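Saved thread, 11 posts
Reading time: 4 minutes

1/ Okay, friends, I promised I'd write up the Great Bin Sort properly, so put the kettle on, because I have opinions about small plastic bins and I intend to share every one of them. This is for anybody who has a worktable they like and can never find a single clear foot of it to work on.

2/ Some background first. When we moved into the Whitcombe building back in the winter, the worktable was the one thing I was excited about. Light wood, butcher-block planks, the kind of surface you want to run your hand over every time you walk past. Within a month I couldn't have told you what color it was. Screws, tape, pencils, a jar of washers, two mugs (mine, both of them), and a stack of paper I kept moving from the left side to the right side and calling it tidying.

3/ My first try was the big lidded tote from Erkley, and I want to be fair to it because it's a perfectly good tote! But a big box with a lid is a place where small things go to be forgotten. I'd take the lid off, dig down to my elbow, find a thing I'd been missing since the move, get distracted by that thing, and never get what I came for. It holds the holiday lights now and does it beautifully.

4/ So then came the small open bins. Orange, blue, yellow. I went back and forth on the colors for ages, because part of me wanted them all one calm color like in the magazines, and I'm so glad I didn't. Orange is for anything I reach for all the time. Blue is for the things that come in packets and multiply. Yellow is for "I don't know yet," and I really do recommend having a color for that, because otherwise the things you don't know about just live on the table forever.

5/ The shelf was the other half of it. It's a little raised wooden one along the far side of the table, and it holds one bin of each color standing up in a row, orange then blue then yellow. Those are the home bins. The rest are the ones that wander, and they're allowed to wander! I used to fuss about putting every bin back in its spot at the end of the day and it made me hate the whole system inside of a week.
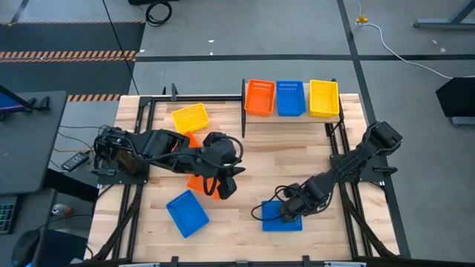
Three up on the shelf, five out on the table, mid-sort.

6/ Eight bins sounds like a lot for one table, I know. I started with fewer and kept cheating (washers in with the tape, that sort of thing), and the day I added the last couple was the day I stopped cheating. If you're starting out, I'd say get one more than you think you need and see whether it fills up. Mine filled up by supper.

7/ A word about angles, because my sister teases me about this. I don't line the table bins up square. I used to, and it looked lovely, and then I'd have to lean over the near ones to get at the far ones and I'd drag my sleeve through everything. Now they sit however they sit. If one ends up a bit crooked toward where I'm working, I leave it that way, and my back has been much happier about it.

8/ The sort itself took me 155 minutes, and yes, I timed it, because last time I told everybody it was "a quick half hour" and got caught. Most of that was the packets. Why do I own so many packets of the same hook? I think every time I couldn't find the hooks I bought more hooks, and then they all met each other in the bottom of the Erkley tote and had a party.

9/ A few things I'd pass along, in no special order. Tip out one bin at a time, never two. Do the floor last (ours is plain gray concrete and anything small that drops on it bounces clear into the next county). Start by 9 in the morning if you can, because I have tried sorting after dinner and I make terrible decisions and keep everything. And wipe the wood down before the bins go back, with a barely damp cloth, and let it air a while.

10/ For labels I tried the Gornow stick-on ones first and they curled at the corners by May. Now I use plain masking tape and a fat marker when I need a label at all, which is less often than I expected, since the colors do most of the talking. I've heard good things about the Rorneck clip-on tags if you like something sturdier. I haven't tried them, so if you have, please come tell me!

11/ Anyway, that's the table. Next I'm going after the drawer under the window, which I've been avoiding since the move and which makes a noise when you open it. I'll post as I go. Thank you for reading all of this, you're very patient people.

Comments

hollow_teapot: The yellow "I don't know yet" bin is going straight into my sewing room. Does it ever get emptied though?

marshgate22: We have the clip-on tags at work. They're fine on a thick rim but they slide around on a thin one. Masking tape wins for me too.

pinecone_annex: Around half my hooks are duplicates as well. I feel very seen by post 8.

biscuit_lane: Please do the drawer soon, I want to hear what the noise is.

Last updated: May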